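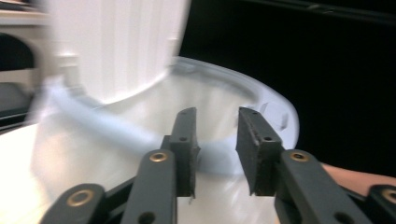 According to Trinidad Ibarra, the grip pads should have their own line in any gripper budget, right under the purchase price, and I've come around to her way of thinking. I maintain this entry on **hand-held grippers (purchasing)** for our shared wiki, so expect some opinions along with the definitions!

A hand-held gripper is a two-finger tool that a person carries through a job so a robot can learn the same motions later. Most of the ones I've priced are plastic linkages with metal bushings at the joints, and they come as kits or fully built.

## What to budget for

The tool itself is the easy part. We compared a Treltero kit with a built unit from Hubmann, and the kit looked like a bargain until I added up the evenings (mine, mostly) spent putting it together. After that come the parts that wear:

- **Pads.** The rubber layer scuffs and frays along the edges, and kitchen work with bowls and tubs is no kinder to it than anything else. We order 32 at a time.
- **Bushings and screws.** Cheap, but get them with the tool, before the supplier changes the size on you.
- **Props.** Plain white plastic bowls are fine, and you'll want spares!

Our pad order in March came to $148 with shipping, and Diken took 15 days to deliver it. Plan around that, please. I didn't, and we lost most of a week.

## How many to buy

I say 2 per station, one working and one on the shelf. Ursina Widmer disagrees with me on this and would put the money into a service plan from Gridum, which does make sense if your site has no workbench. Her figures are on the talk page.

*See also: Pad replacement; Linkage wear; Service plans*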